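Giten road set: data card for the crack-stop fault
Release 6, Saturday, November 18, 2023. Maintained by Irfan Butt.
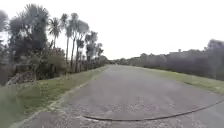

Pieter Moodley read the draft of this card and wrote back that calling it a perception fault lets the planner off too lightly. The detector was wrong about the crack, he said, but it was the planner that braked hard and then swung towards the verge, and anyone training on this data should know they are only fixing half of it. We agree, and the planner logs are now in the release.

Summary

Giten is an outdoor delivery robot that drives on old, unmarked asphalt. Under flat white skies it began to treat dark lines on the road as raised obstacles. Tar-sealed cracks and bitumen seams were the usual trigger, mostly the curved ones that cross the lane at a shallow angle. The robot would brake, fail to find a way past, and steer for the edge. On one run it put a wheel over the broken lip of the pavement and stopped on the grass with the drive motors still powered. Nobody was hurt. Runs without a walking supervisor were suspended the same afternoon and have not restarted.

What is in the set

800 clips, each with forward camera images, wheel odometry and planner output.
34 of the clips contain a false stop.
6 of those 34 also contain a swerve towards the verge.
The rest are passes over similar surfaces with no fault, kept as a comparison.

Clips are stored by route, Nkosi first and then Dristero. The Dristero clips have no wheel current data. The logger was set up wrongly and we did not notice until the route was finished.

Labels

Each clip has one label file with these fields.
surface: worn, patched, sealed_crack, loose_edge
sky: overcast, broken, clear
event: none, false_stop, swerve
edge_visible: yes or no

Labels were done by hand in Jikeo and checked by a second person. The two labellers disagreed most on surface, where a seam and a sealed crack can look the same from camera height. Where they could not settle it, the label is sealed_crack. Do not use this field to tell the two apart.

Cause, as far as we know it

The obstacle detector was trained mainly on sunny footage, where a raised object throws a shadow. With no sun there is very little shading to go on, and a thick dark line seems to be enough to set it off. Height from stereo should have overruled it. On rough grey asphalt the stereo match was poor, and the code filled the missing height values with the detector's own guess -- so the check was agreeing with itself. That part is a plain bug and is fixed in the current build.

The swerve is a separate matter. After a stop the planner looks for free space up to 45 degrees either side of the heading, and short grass level with the road was scored as drivable. The crumbling edge between the two was not scored at all.

Known gaps

No rain and no night driving.
No clips with people or vehicles close to the robot during an event, so the set says nothing about how it would behave around them.
Clear-sky clips are few, and all come from Nkosi.
Planner timestamps in release 5 drift against the camera. Use release 6 -- the old ones cannot be repaired.

Use

Suitable for testing false stops and edge handling. It should not be used as evidence that a vehicle is safe to run unsupervised. If you find a wrong label, send Irfan the clip name and the field. Corrections go into the next release and are listed in CHANGES.txt.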